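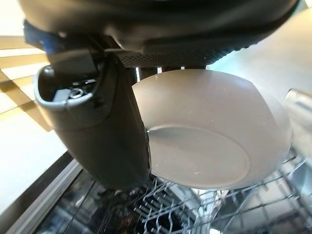 Evening Pantry Assistant, part time
Sulico Community Kitchen, Stotbridge

Sulico runs a shared kitchen and food pantry on Tuominen Street. We cook and pack meals for people in Stotbridge who can't easily cook for themselves, and we rent kitchen time to small food businesses in the mornings. Last November we packed 257 meals a week, and we expect to reach 300 this winter. We need one more person on the evening shift.

What you will do

Receive deliveries, check them against the order sheet and put them away. Rotate stock in the dry store and the two walk-in coolers. Portion, label and date meals for the next day's routes. Wash up, wipe down and close the kitchen at the end of the shift. You will also answer the door and the phone after 5 p.m., when the office is closed.

Hours and pay

17 hours a week over four evenings, 4:30 p.m. to 8:45 p.m. Pay is by the hour and is discussed at the interview. You get a paid break and a hot meal each shift. There is a three-month trial period. Extra hours come up when someone is away, but you are free to turn them down.

What we are looking for

You can lift 40-pound boxes and stand for most of a shift.
You read and write English well enough to follow labels and allergen sheets.
You have a food handler card, or will get one in your first month. We pay the fee.
Kitchen or warehouse experience helps but is not required.
A driver's license is useful. The job itself does not involve driving.

Where you will work

Most of the shift is spent in the packing room at the back of the building. The Idora bus stops across the street, and there is a bike rack by the side door. Parking on Tuominen Street is free after 4 p.m. Staff have lockers and a small break room upstairs. 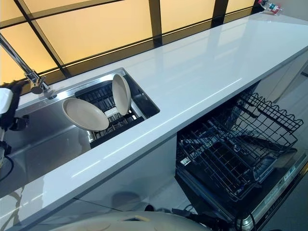

Counter and sink with a black dish rack insert.

You will report to Hertta Huttunen, the evening shift lead. She will train you for the first 2 weeks, and after that you will work alongside one other assistant.

How to apply

Send a short letter and a list of your past jobs to Aleksi Eskola, kitchen manager, or drop them off at the front desk before noon. Tell us which evenings you can't work. We don't need a photo or a cover page. Please include one reference we can call, from a job, school or any group you have helped out with.

Interviews take half an hour and include a walk through the building. We will reply to everyone who applies. The job stays open until it is filled.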